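I've been meaning to write about the great water bowl problem for months, and September seems as good a time as any, now that the heat has let up and I can think straight.

We have three cats, and the middle one, Cekon, would not drink from a bowl. She'd walk up to it, look at it, look at me, and go yell at the bathroom faucet until somebody got up and turned it on (usually me, usually in my socks).

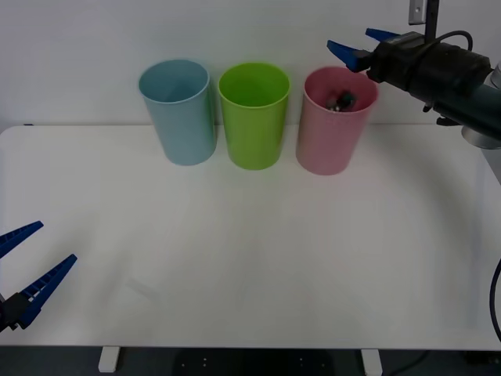
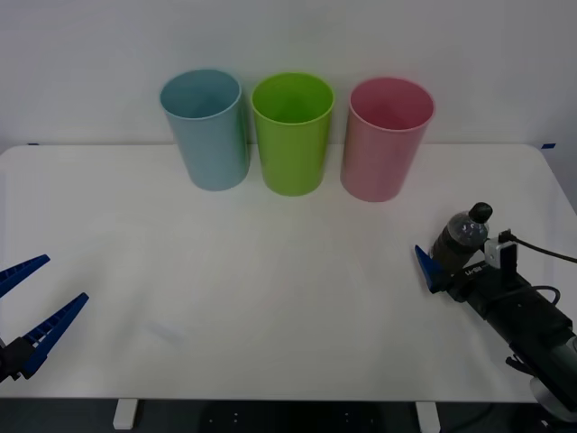 Indira Rodrigues told me to move the water away from the food, which sounded too simple to bother with, and I'm afraid I said so. She said her two had been just as stubborn, and that a bowl in the hallway had fixed it inside a week. Cats don't like their drink next to their dinner, she said, and would I please just try it before spending money on a fountain.

Well, I had already spent the money on a fountain. It hummed, and Cekon hated it, and the other two sat in front of it like it was television! So back in the box it went, and I put a wide, shallow dish at the end of the hall by the linen closet, where she likes to nap in the afternoon.

The first few days she stepped around it. Then one night I got up for a glass of water myself and heard that little lapping sound in the dark, and I stood there grinning like a fool until my feet got cold.

I change the water morning and evening now, and I keep a second dish upstairs, next to the sewing machine. She still asks for the faucet when we have company. My vet was pleased with her at the last checkup, and wants to see her again in 8 months.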